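Projects > Computer Engineering > Student Reports > Spring Term

Print this page | E-mail this page

March — by the Kullix project group, Skurnville

Sustained Load Behavior of Two Low-Power Desktop Processors

1. Purpose

The group compared two small desktop computers under long compile jobs. Short benchmark scores for both machines are easy to find, but they mostly measure the first minute of work, while the processor is still running at its boost clock. Our question was how much speed is left once the case has warmed up. The test program, Kullix, was written for this project.

2. Machines

Machine A is a fanless unit with an ARM processor. Machine B uses an x86 processor of the same core count and has one small blower fan. Both have 16 GB of memory and a solid-state drive. Machine B was bought used, and its thermal paste was replaced before testing. Both run the same Linux release with the same compiler version. Wireless networking was turned off and the screen was disconnected after login.

3. Method

Kullix builds a fixed source tree of 2,000 files, deletes the output, and starts again. Each run lasts 30 minutes. Clock speed and package temperature are read once per second and written to a log on a separate USB drive, so that log writes do not compete with the build for the internal drive. Power is read at the wall with a plug-in meter.

Before each run the machine sat idle until its package temperature had held steady for five minutes. Runs were started by a timer and not by hand. The first run on each machine was thrown out, as the file cache was cold.

4. Results

Machine A finished its first full build in 154 seconds and Machine B in 200 seconds. Machine A's lead did not hold. By the end of the run its build time had grown to within a few seconds of Machine B's, and its clock had settled well under the rated maximum. Machine B showed almost no change after the fan reached full speed.

Wall power followed the same pattern. Machine A drew less throughout, and its draw fell further as the clock dropped. Energy per build was lower on Machine A in every run we kept.

5. Sources of error

Room temperature was not controlled. The lab in Skurnville is heated on weekdays only, and the Saturday runs on Machine A held a higher clock than the others. Those runs are marked in the log and left out of the averages. The wall meter updates slowly and misses short peaks. Temperature sensors on the two processors are placed differently, so their readings should be compared within one machine only.

An early version of the logger, Cinel, used enough processor time to affect the builds. It was replaced with a plain shell script — slower to parse afterward, but with no measurable load.
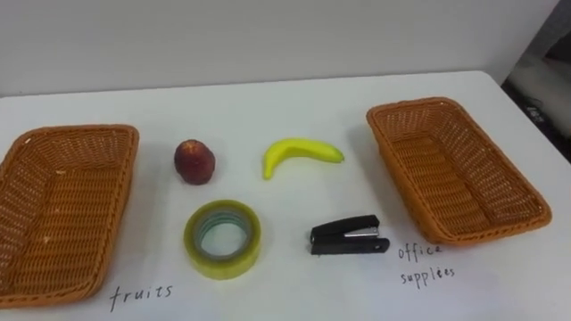
6. Further work

The next group should repeat the runs with Machine A standing on its side, and with a small external fan. The Llorente build set, which has larger files and fewer of them, would show whether file count matters. Logs and scripts are in the course archive under the project name.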